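Search this site Enter keywords

How to remove hard water marks from glasses and plates

In our town the water is very hard, and after some months all my glasses became grey. I tried several methods and this is the one I still use. You need white vinegar, a plastic bowl, a soft cloth and 90 minutes of free time, most of it only waiting.

Step 1. Wash first

Wash everything with usual washing-up liquid and rinse it well. If there is grease on the glass, the vinegar cannot reach the chalk under it.

Step 2. Soak

Mix 1 part of vinegar with 3 parts of warm water. My bowl takes 12 small glasses lying on the side, but do not press them together. Leave them for one hour. Do not soak plates with a gold or silver line, the acid can damage it. For the old Dalitz glasses of my aunt I use only lemon juice and I stay near.

Step 3. Rinse and let drip

Rinse with cold water, two times. Then put the pieces on a rack with space between them, so the air can go through. A simple wire rack with an open base is enough.
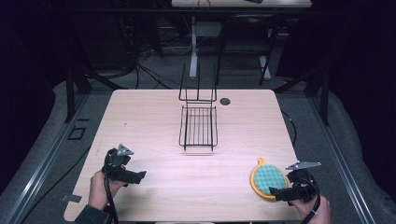 Step 4. Dry by hand

After 11 minutes on the rack the big drops are gone. Now take the cloth and dry the rest, beginning with the inside. If you let the water dry alone, the marks will come back the same evening. I use a Cemia cloth, but an old cotton shirt is also good. Please wash the cloth without softener.

How often?

I do it every second Sunday. With softer water, once in a season should be sufficient.

Contact | © Niltum Home Pages | Back to top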